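## 4. Setting up the Drukau ring monitor system for a wrestling event

This section is for the crew who installs the Drukau bell, timer and commentary system at ringside. Please read the whole section one time before you open the cases. Revision of 11 October 2019, it replaces the January version.

The ring must be already built and checked by the ring crew before you begin. Do not put any cable under the ring while people are still tightening the boards or the ropes.

### 4.1 What you need

- Timekeeper unit (gray case, with the bell sensor in the lid pocket)
- Two commentary boxes, marked A and B
- Referee receiver with earpiece
- Cable set Trisadis 202, complete with the short power lead
- Floor tape, black, at least two rolls
- Printed match card in the final version

If the match card is not final, you can start with the hardware and enter the matches later (see 4.5). Do not enter a card which the promoter has only told you by telephone. In our experience it changes.

### 4.2 Placing the timekeeper table

1. Put the table on the hard camera side, near the corner where the bell will stand. The timekeeper must see both the referee and the entrance.
2. Leave a free passage of 3 meters between the table and the ring apron. In small halls this is not always possible. Then move the table behind the barrier, do not make the passage smaller.
3. Place the timekeeper unit on the left side of the table, with the display turned away from the audience.
4. Fix the bell sensor on the wooden board under the bell, not on the bell. The sensor clip will scratch the metal and the sound becomes dull.
5. Strike the bell one time. The green lamp on the unit must flash.

**Note:** If the lamp flashes two times for one strike, the sensitivity is too high. Turn the small wheel on the sensor to the left, a quarter turn, and strike again.

**Caution:** When the program includes a match that goes outside of the ring, ask the agent of the match which table will be used. If it is the timekeeper table, the unit must stay on a separate stand from the beginning of the show. Repair of a unit which was broken in a match is not covered by the warranty.

### 4.3 Running the cables

The cable set has one long trunk line and three short branches. The trunk goes from the timekeeper unit to the production desk. The branches go to commentary box A, commentary box B and the base of the referee receiver.

1. Unroll the trunk fully on the floor before you connect it. Do not leave the rest of it rolled on the drum.
2. Lay the trunk along the barrier, on the audience-free side.
3. Where the trunk must cross a walking way, cross it straight and cover it with a cable ramp. Tape alone is not enough on the entrance aisle, where wrestlers walk without looking down.
4. Bring the branches to their places and connect them. The plugs turn to the right until you hear a click.
5. Leave a loop of slack at every box, then tape the cable to the table leg below the loop.

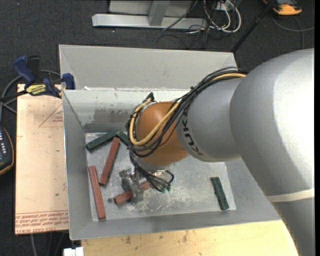

The slack loop in step 5 is the point where most new crews make mistakes. They pull the branch tight because it looks more clean on television, and then a commentator stands up for a big near fall, the box moves with him, and the plug carries all the force. The loop should be wide and soft, and it must be able to move to every side. Make your loop at the commentary box in the same spirit, a big curve and no sharp corner. A loop made too small will bend the cable hard at one place, usually directly behind the plug, and you will hear this later as a crackle in the headset.

Never run a branch under the ring canvas or through the ring frame. The boards move at every fall, and a cable between two boards can be cut in the first match.

**Caution:** Keep all the cables away from the ring steps. The steps are moved often during a show, and not always by the crew.

### 4.4 Referee receiver

The receiver is worn on the belt at the back, under the shirt. The earpiece goes in the ear which is farther from the hard camera when the referee stands in his usual position.

1. Charge the receiver until the red lamp is off.
2. Turn on the base first, and the receiver second. If you do it in the other order, the receiver searches for a channel by itself and can take the channel of the house security.
3. Select the channel on the base. The receiver follows.
4. Ask the referee to walk around the ring one time on the outside while you speak to him. He must understand you in all four corners.
5. Ask him to take one flat fall and to slide for a three count. Check that the receiver did not turn on his belt.
6. Set the volume together with him. In the empty hall it will seem too loud. With a full audience it will be right.

**Note:** A referee who has not worked with an earpiece before often touches his ear when someone speaks. Please practice with him until he stops, the camera sees it every time.

Only the production desk and the timekeeper can speak to the referee. The commentary boxes have no connection to this channel, and it should stay so. Do not use an adapter to join them.

### 4.5 Entering the match card

The timekeeper unit can store 82 matches in its memory. For one evening you need only a small part of this, so it is not necessary to delete old shows each time.

1. Press CARD and then NEW.
2. Enter the number of the match in the order of the printed card.
3. Choose the type: singles, tag, multi or battle royal.
4. Enter the time limit in minutes. For a match without time limit, enter 0. The display then counts up.
5. Choose the count-out rule. Standard is a count of ten. Some promotions use twenty, ask before the show.
6. Press STORE. The unit gives a short tone.
7. Repeat for every match, also for the dark match before the broadcast.

For a match type battle royal, the unit asks also for the interval between the entrances. If all the wrestlers begin in the ring together, enter 0 here. The interval clock is shown on the timekeeper display and on the production desk, but it goes to the big screen in the hall only if the function SCREEN OUT is on.

**Caution:** The unit does not store a half-entered match. If you press EXIT before STORE, the match is lost and the numbers after it move forward by one.

### 4.6 Commentary boxes

1. Connect the headsets before you turn on the boxes. Connecting a headset on a live box makes a loud noise in the ear of the other commentator.
2. Box A is for the lead commentator, box B is for the color commentator. The cough button works on both, but only box A has the countdown lamp.
3. Set the talkback volume to the middle position.
4. Let both commentators speak at the same time, and loudly. A normal speaking test is useless for wrestling.
5. Look at the level on the production desk. The orange lamps may flash, the red lamp may not.

If you use the Polák headset adapter, turn the level on the box down by one step. This adapter gives a stronger signal than our own.

A third commentator or a guest can be connected with a splitter to box B. The guest then shares the cough button with the color commentator. Tell them this before the show.

### 4.7 Final test

Do this test after the doors are closed for rehearsal and before the audience comes in.

1. Load match 1 and press START. Ring the bell.
2. Check that the clock runs on all displays.
3. Say "one minute" to the referee. He gives a sign with his hand.
4. Ring the bell three times quickly. The clock must stop at the first strike.
5. Press RESET.

If the clock stops only at the second or the third strike, go back to 4.2 and adjust the sensor.

### 4.8 Error messages

| Display | Meaning | What to do |
|---|---|---|
| E1 | Bell sensor not found | Check the plug of the sensor, turn the unit off and on |
| E3 | Branch open | A plug is not turned until the click |
| E4 | Receiver battery low | Change the receiver between two matches, never during one |
| E7 | Card memory | Delete old shows with CARD, then OLD |

For E3, the display does not say which branch is open. Check box B first, it is the plug most often kicked.

Spare branches and sensor clips can be ordered from Drendeletti with the part number on the inside of the lid.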